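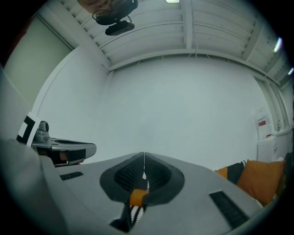

Orange patch, black-and-white zigzag – that's the whole color scheme.

Search tips, rooms, stains...

How I Keep a Throw and Cushions Looking Decent on the Sofa
January 12, 2019 | by Yamila Zúñiga
43 shares | 5 comments

I spent most of December fighting with my sofa. It has orange arms, I love it to bits, and every single evening it looked as if a family of raccoons had moved in. The throw was down behind the seat, the cushions were squashed into one corner, and the fringe was doing something different at each end. So I started paying attention to what I was doing wrong (plenty!) and these are the tips that stuck.

Clear everything off first

I used to tug the throw straight with the cushions still sitting on it, and all that does is move the wrinkles somewhere else. Take every cushion off, even the little one. I pile mine on anything low and handy. Then pull the throw right off, give it a good shake outside if the weather lets you, and run a hand down the back of the seat while you're there. I have found hair ties, a spoon and one of the remote controls we'd already replaced.

Start from the fringe and work back

Line up the fringe along the front edge of the seat before you do anything else. Once that's level, smooth the fabric toward the back with flat hands, push a fold of it down into the gap where the seat meets the backrest, and only then bring the rest up and over. If your throw has stripes or any kind of up-and-down pattern, pick one line near the middle and keep it straight. The others will follow along, more or less.

For a slippery sofa, a cut-up piece of that rubbery rug mesh under the throw works wonders. I bought mine at Herrera, the hardware place in Narkthorpe, and trimmed it well short of the front so it never peeks out. A foam pool noodle pushed into the gap does a similar job – just cut it a bit shorter than the seat.

Leave some of the pattern showing

A busy throw wants plain cushions. I went with mustard orange, close enough to the arms to look planned, and I put the biggest one in the center against the backrest, one leaning on an arm, and a small one lying flat. I tried lining them up like soldiers and it looked like a waiting room. 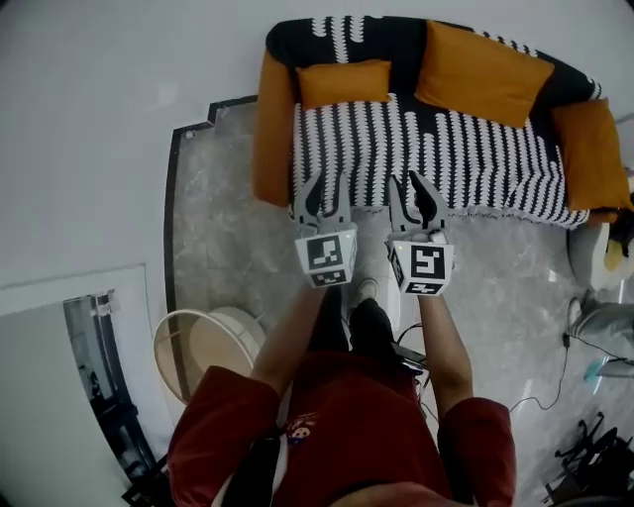 Elba Espinoza wrote in to say she safety-pins her throw to the underside of the seat at the two back corners, and it has stayed put through two grandchildren and a beagle. I tried it the same afternoon and she's right! Use the big diaper-style pins and go through the lining only, so you don't leave holes anywhere that shows.

Plump from the corners

Punching a cushion in the middle feels great and does very little. Hold it by two opposite corners and push your hands together a few times, then turn it and do the other two. If the filling has gone lumpy, unzip the cover and break the clumps up with your fingers. Covers that have gone baggy can take an insert one size bigger, and that fixed two of mine that I was about to give away.

Swap the cushions around when you do this. The one on the favorite end gets flattened long before the others, and if there's a sunny window nearby the colors fade unevenly too.

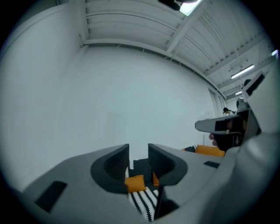
Washing without the heartbreak

Check the label first, obviously. If it says machine washable, black-and-white goes in by itself on cold, inside out, with a color catcher sheet. Orange goes in a separate load – I learned that one with a white pillowcase. Tie the fringe in loose bunches with soft hair ties before it goes in the machine or you'll be combing out knots all evening. Dry the throw flat or over two lines so it doesn't stretch, and zip the cushion covers closed while they're drying so the zippers don't go wavy.

I wash the covers when they look tired and the throw a little more often. My next project is the armchair, and I'm still arguing with myself over whether it gets stripes too.

80 likes | Leave a comment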